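Pose drift on hand-held gripper recordings

stostlow_av
We record folding demos with hand-held grippers and run the Daltum tracker over the video afterwards. Across a plain tablecloth the wrist pose slides by up to 32 mm, then snaps back. Recalibrated in May, no change.

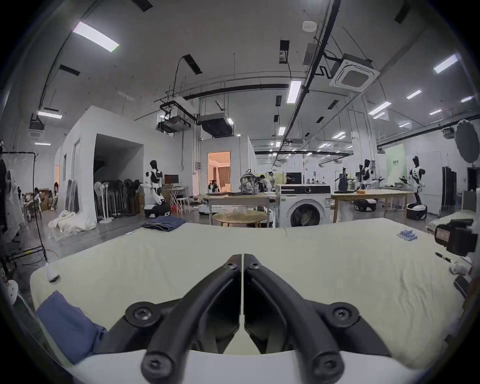
The drift only shows on long passes over bare cloth. Near the table edge it settles within 6 frames. I've raised the feature limit to 2,000 and it made no odds.

yvarela
More features won't help if they all land on wrinkles. The cloth moves, so the tracker follows the cloth. Mask the table and let it use the background.

letetti
Disagree. Mask that much of the view and you lose the frame when the wrist tips down. I'd weight the IMU more heavily and leave the picture alone.

stostlow_av
Tried both on the same recording, 8/14/25.

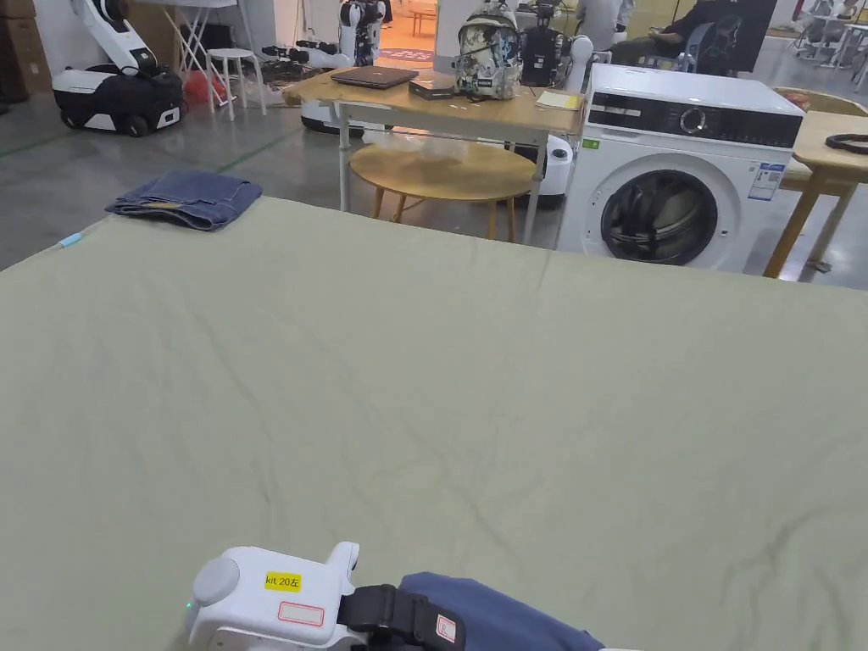
Masking did better on the slow passes and the IMU weighting did better on the quick ones. Neither got rid of the snap. The sheet is one pale green with soft creases, so there's not much fixed texture until the washing machine and the wooden tables behind it come into view. I masked by colour, which left the jeans in as a landmark – probably a mistake.

yvarela
It is. Jeans get picked up. Mask anything that can be folded.

letetti
Still think you're treating the symptom. What's your IMU time offset?

stostlow_av
3 ms, from the Toledo script. I'll measure it again before I touch the mask.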